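Chapter 7
Cables, Brackets and Fingers: Looking After a Two-Armed Table Robot

My first winter at Benorholm I learned more from a floppy wrist cable than I did from any manual. The robot had been setting tables nicely all morning, and then the left hand stopped answering. I restarted it, it woke up, and it died again as soon as the arm reached out to the side. I must have gone through that loop for an hour before I thought to wiggle the plug (I was young, and the software had such a nice screen to stare at).

So we're starting this chapter with cables. On most two-armed machines of this type, the line to each hand runs outside the arm for at least part of the way. It needs slack, because the wrist turns and the elbow folds. Give it too little and it tugs on the plug at full reach. Give it too much and the loop hangs out where a chair back or a cabinet corner can catch it. Before you put any power on, move each arm by hand through its whole range and watch the loop the entire time. Don't watch the hand -- everyone watches the hand!
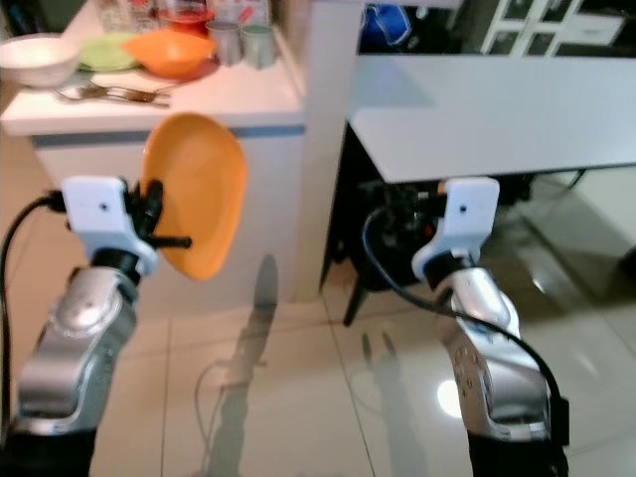 Tuva Amundsen, who read this chapter in draft, wrote in the margin that I should tell you to do the cable check twice, once with the hand empty and once with something in it, and that I had skipped the second part for years and she could prove it. Fine, Tuva. Do it twice.

7.1 Fingers and how they wear

Fingers are the cheap part of the hand and they take all the abuse. Every time the robot goes for a plate it has to get down close to the table, and if the height setting is off by a hair, the tips scrape. You won't hear it over the fans. What you'll see, weeks later, is a flat spot on a tip that used to be round, and a plate that slips out when it never slipped before.

I clean the tips every 20 hours of running time with a damp cloth and nothing stronger. While I'm down there I run a thumbnail over each one. If my nail catches, that finger goes on the swap list. Always swap both fingers of a hand together. A new one facing a worn one will close off center, and then you'll be chasing a calibration fault that isn't there.
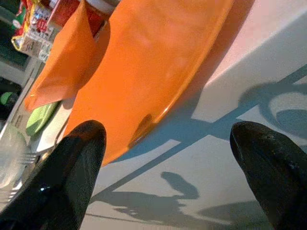
Figure 7.1. Open fingers near the rim of a plate, seen from the wrist.

Glossy dishes are a fair test, by the way. A slick rim will show up a tired grip long before a cardboard box does. We keep one old plate in the Sakgate workshop just for this, and it has been dropped more often than I'd like to put in print.

7.2 The wrist bracket

Now for my favorite troublemaker. The bracket at the wrist moves with the hand, so every small bump ends up there. When it shifts, even a little, anything fixed to it shifts too, and the positions you taught last month are wrong by that same little bit. People blame the arm. It's nearly always the bracket.

Put a pencil line across the joint between bracket and wrist on the day you set it up. That's the whole trick. At each check you look at the line, and if the two halves don't meet, you loosen, line up and tighten again. Go around the screws a bit at a time so the bracket seats flat -- if you run one all the way down first, it will cock to one side and you'll get to do the job over.

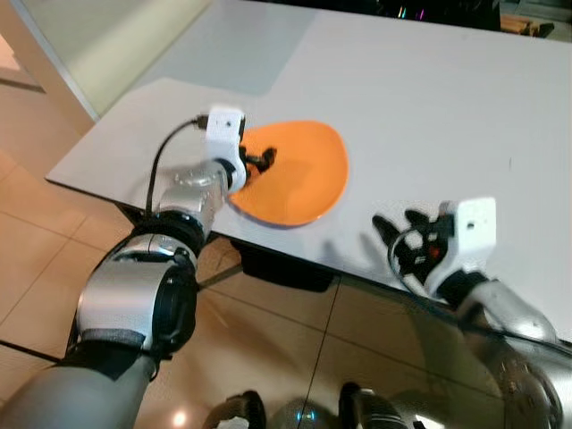
Figure 7.2. Both wrists at the table, each with its white bracket.

Then look at the cable plug, while your head is in there anyway. Push it home, and check that the first bend of the cable isn't right up against the connector.

7.3 Setting the height

Leave this for last, after fingers and brackets, or you'll be doing it again. The method we use at Gagnon goes like so: bring the open hand down over a bare patch of table, slowly, and stop when a sheet of paper still slides under both tips with a light drag. Save that height. Move to the opposite corner and try the paper again. Tables sag, floors slope, and the two readings will hardly ever match. If they're far apart, shim the table legs and leave the robot alone. Repeat for the other hand, then try a flat dish near the edge and another near the middle. 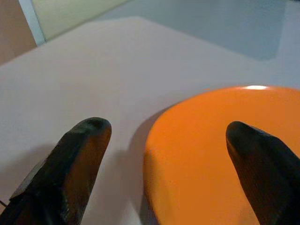
Wouldn't it be quicker to let the robot feel for the table by itself? Ronaldo Ambrosio asked me that in class, and yes, it would, if your hand has a force reading you trust. Mine has fooled me before, so in this book you'll learn the paper first. We get to touch sensing in Chapter 8, with the Trotent worksheets.

Before you go on to the exercises, get a notebook and write down your two paper readings for each hand, plus the month. You'll need them in section 7.4.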